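Adwoa Nartey
@adwoanartey

Thread on what I have been doing with my life, which is trying to persuade a robot arm that a flower is a flat thing and a pipe fitting is a lump. 1/

Background for anyone who followed me for the sourdough. I write the perception and grasp planning code at Tovovlow. The arm has a wrist camera. The wrist camera feeds a segmenter, the segmenter feeds a grasp planner, and the planner feeds my sense of inadequacy.

On our old plain grey mat the segmenter was superb. Everything that wasn't grey was an object. I put that in a slide once and people nodded.

Then Kwaku Quaye, who has the desk opposite and a cruel streak, pointed out that customers don't live on grey mats. So the bench now has a white top with roses and carnations drawn all over it in thin brown and grey lines. It looks like the sort of tea room where you get told off for moving a chair.

First run on the flowers: the planner came back with 81 grasp candidates. One object on the table.

I went through them. The top-scoring grasp was on a rose. The one after that was on a different part of the same rose. The fingers would have closed on a drawing, with great confidence, and reported success, as the success check at that point was "did the gripper close without an error".

Yes, I wrote the success check.

Why a rose? The petals are drawn as layered curves, and the segmenter I inherited leans hard on closed contours. A ring of nested curves looks to it very like the rim of a cup. A long striped leaf looks like something you could pick up by the middle. I can't even be cross. If you squint, the leaf does look graspable.

Obvious answer, and thank you to the eleven people already typing it: use depth. We do use depth. The camera sits at the wrist, so when the arm is close enough to be useful, the gripper fills a fair bit of the view and the depth near the fingers is soup.

Which brings me to the self-mask, my true enemy.

The self-mask is the bit that says "these pixels are me, ignore them". You project the gripper model into the camera view and blank out whatever it covers. Simple enough if the model matches the gripper. Ours was exported from a drawing that Sreekumar Shenoy describes as "aspirational".

The real gripper has finger pads a good deal fatter than the ones in the drawing. It also has some small red bits on it that aren't in the model at all. Guess what a contour-loving segmenter thinks of a small bright red thing on a black background.

For one whole afternoon the robot's favourite object was itself.

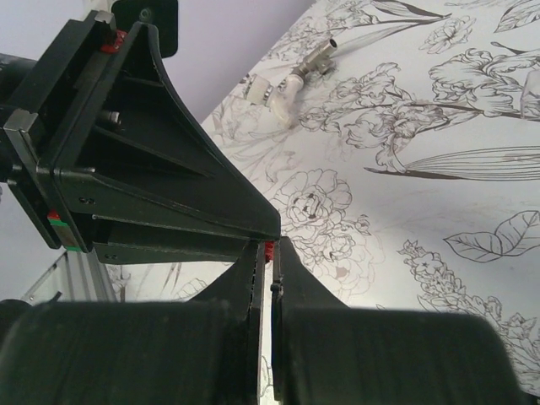
So, fix number one. I threw away the projected mask and built a measured one. Open the fingers, run the wrist through a set of poses, keep every pixel that never changes. What stays put in a moving camera is bolted to the camera. Do it again for each finger opening, store the lot, interpolate between them.

It took 285 frames to get a mask I believed. The first attempt used far fewer and decided that a patch of blank wall was part of the gripper. Fair enough, the wall is also featureless and also always there.

Fix number two was depth, done properly. Instead of asking "how far away is this pixel" I fit a plane to the tabletop and ask "how far is this pixel above the table". A rose is nowhere above the table. A fitting is well above the table. This is the entire idea and I am a bit embarrassed by how long I spent on cleverer ones.

The catch is metal. Our test piece is a metal tube with a nut and a white plastic connector on one end. Shiny cylinder, so the depth sensor gets a nice reading down the sides and a hole along the top where the light bounces off. The planner looked at this and concluded there were two thin objects lying side by side, which it then planned to visit in turn.

And the white plastic end, on a white table, hardly shows up at all in colour. So depth loses the metal and colour loses the plastic. Between them they had the nut. The nut was perfect. If we only ever sold nut detection we could all go home.

Kekeli Issahaku suggested letting each one vouch for the other. Anything the depth says is raised counts as a seed, then the colour image is allowed to grow outwards from the seed, but only as far as the depth doesn't flatly contradict it. A hole in the depth counts as "no opinion". Before, a hole counted as "table", and that was my doing as well.

Lesson for my younger self: missing data and zero are different numbers. I have known this since university. I have a certificate that implies I know it.

With that in, the seed sits on the nut, grows down the tube one way and over the connector the other way, and stops. The drawn stems running underneath were the worry. They go straight in under one side and come out the other, and the colour step dearly wanted to follow them across the table like a dog that's smelt a barbecue.

I stopped it with the plane again. Anything within 2 mm of the table can't join the club, whatever colour it is. That does cost us very thin objects. If you want a robot to pick up a washer from a floral tablecloth, I'm not your woman this quarter.

Planning next, for those still here.

The planner used to pick a grasp across the narrowest bit. On the fitting that's often the tube, and a round tube in two soft pads will pivot on you if you grab it far from the middle of its weight. The metal is the heavy part, the plastic isn't, and the planner assumed the whole thing was made of the same stuff throughout.

I have no material model. I was not about to build one. What I did was penalise grasps near either end and let the wrist turn to line the pads up along the sides of the tube. Crude. Nii Aidoo called it "a heuristic in a trench coat", and he's in the release notes under that line.

Also changed: the approach. It used to come straight down over the middle of the object, which meant the bracket blocked the view at the exact moment you'd like to see. Now it stops short and off to one side, takes a last look with the fingers open, corrects, then goes in. It costs a moment per pick. I've decided the robot is being thoughtful.

Numbers, for the people who scrolled to here looking for numbers. Old stack on the flower top: I'm not telling you. New stack: 298 picks attempted on the fitting in different spots and at different angles, and the failures I've looked at so far nearly all come from the same corner, where the table plane fit goes a bit wrong.

Nearly all. One was a carnation. I've saved the log and I look at it when I start feeling pleased with myself.

Tooling moan, as is tradition. We replay logs in Uvunance, which is our own viewer, named before I joined by someone who has since left and won't say why. It can show colour, depth and mask together, provided you never want to see them at the same timestamp. I spent a morning convinced the mask lagged behind the wrist. The mask was fine. The viewer was drawing the mask from one frame over the picture from the next.

I've put in a patch. The patch adds a checkbox called "sync". It is off by default, as turning it on breaks something for Sreekumar that he has promised to explain.

Things still on the list: the plane fit in the bad corner. A success check that looks at how wide the fingers ended up, so closing on thin air stops counting as a triumph. A second pattern for the bench. Kwaku has found one with lemons on it, drawn with shading, and he showed it to me with real joy.

Someone will ask why we don't train a bigger network on more tablecloths. We might. Kekeli has a branch. But I'd still want the height test behind it, since I'd like at least one part of this to be something I can explain at a whiteboard without waving.

Replying to my own thread as a few of you asked: no, the mask tool isn't public yet. It has three paths hard-coded to my home directory and a variable called "bum". Once those are sorted I'll ask if I can put it up.

And to whoever asked whether the robot likes the flowers: it rated one rose at 0.94. It has never given me more than 0.6.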